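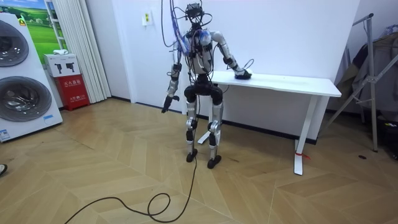
A small room wants one piece of furniture and a lot of restraint, one reader wrote after the last gallery, adding that we had shown neither. Fair. The last gallery was the hallway at Karon Street, which had two benches, a shoe rack and a mirror leaning on another mirror.

So we took the remark to heart and went upstairs.

The Small Room, Karon Street
Gallery 22 in the Rooms We Finished (More or Less) series

The small room has been a nursery, a sewing room, a place for suitcases and, for one long winter, the home of a rowing machine that was used 3 times. The plan this June was to give it a floor worth looking at, a wall that didn't argue with it, and somewhere to put a laptop. We managed all of that in almost the time we said it would take, if you leave out the floor.

The floor
Light wood, laid in herringbone, and the reason the rest of the budget looks the way it does. Herringbone in a small room is a lot of cutting for not much walking. We had a rule about shoes for the first month and then the rule wore off.

The baseboard
Dark, against a plain white wall. We were told it would make the room look smaller. The room was already small, so we let it.

The wall
White paint from Allari, in a shade whose name suggested linen, fog and a weekend away. It's white. Two coats, then one more around the window after somebody leaned on it. The shelves that were going to go up have been going to go up for a while now, and we've started to like the wall without them.

The outlet
Small, white, with a touch of yellow at the sockets. It sits well up the wall, where you can reach it without getting down on your knees. Every visitor over forty has mentioned this with feeling.

The desk
White top, thin white legs, standing style. It came from Suro in a single flat box with a bag of bolts and a sheet of drawings that put the left leg on the right. We had 3 goes at it. Standing desks are supposed to be good for the back, and this one got plenty of work out of ours before it was upright.

The desk leg
A bit of red around the lower part of the right one. The only color we'll admit to, and it stays.

Still to come
A lamp, if the one from Ramasamy Lighting is ever back in stock. A chair, for people who find out what a standing desk is by lunchtime. A blind for the window, which faces a neighbor who waves.

The next gallery is the pantry – 3 shelves, all of them level, one of them on purpose. Comments are open until the end of the month, and yes, we read the ones about the mirrors.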